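Chapter 7
Shared Floors: Rules for Hand-Held and Fixed Equipment in One Hall

After reading this chapter you should be able to:
state which parts of a work cell need a marked boundary;
tell a guard from a screen;
write a short floor rule for a task done with hand-held grippers;
keep a session log that an assessor can follow.

7.1 Why the floor comes first

Chapters 5 and 6 dealt with the machine: its speed, its reach and its means of stopping. Most halls, however, hold more than one activity. A bed-making trial may run a few steps from a desk team, and the people at the desks have not been briefed on the trial. The floor rule is the document that covers both groups.

A floor rule applies to an area, and it names one person in charge of that area for the length of a session. It should fit on one page. The Temdale rule, reprinted in Appendix C, has 30 clauses and is nearly twice as long as it needs to be. The Clirberg rule covers the same ground in fewer clauses and is used in the exercises.

7.2 Guards and screens

A guard is built to keep a body part out of a hazard zone and has been tested for that purpose. A screen only marks a limit or softens a knock. Padded panels are screens unless their maker states otherwise in writing. They must not be entered as guards in the risk assessment — a common fault in the first drafts we see.

7.3 Hand-held grippers

A hand-held gripper has no drive of its own to carry it across a room, but the fingers can still trap skin or cloth. Check the pads and all visible fixings before each session, and again after 30 minutes of use. Where soft goods are handled, lay the sheet fully on the mattress before the fingers are closed. Keep the other hand clear of the gap between the pads.

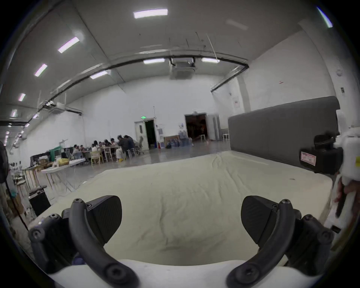

Figure 7.1 Hand-held gripper over a sheeted mattress, with a grey padded panel to the right and a shared work table beyond.

7.4 Walkways and exits

Doors marked as exits stay clear at all times, including during set-up. Fans, cases and folding tables count as obstructions if they stand in a walkway, even for a short time. Record any change of layout in the log, with the time and the initials of the person in charge.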